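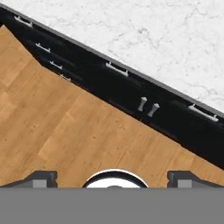

Plorura kitchen pack: worth paying for?

Posted by Antigoni Andreadis

I'm looking at the Plorura simulation pack for a small project at work. We have one arm and want to train it on cupboards, drawers and shelves before we let it near a real kitchen. The listing says 391 kitchen layouts for $200 a seat. Has anyone used it with a wrist camera view? I mostly want to know if the drawer handles behave properly, and if it will run on an ordinary desktop.

Ayuba Asamoah

I've had a seat since February. The bar handles are fine. Knobs are fussier, and I had to raise the friction on the finger pads before they stopped slipping. Check your reach early too. Drawers under the counter are easy enough, but a shelf over the backsplash puts the arm close to full stretch, and mine kept clipping whatever was sitting on the counter underneath.
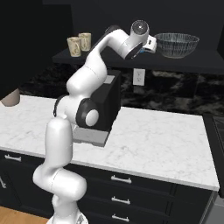 I moved the base 10 cm closer and most of that went away. Glossy cabinets and marble slow the rendering down, so turn reflections off while you're testing and back on for the final camera data. My desktop is four years old and copes with one kitchen at a time. Support answers email, but not on Saturday.

Essien

Try Kollero first, the trial is free for 10 days. Fewer kitchens but the colour settings are easier to change. Haven't used Plorura myself so can't compare the drawers.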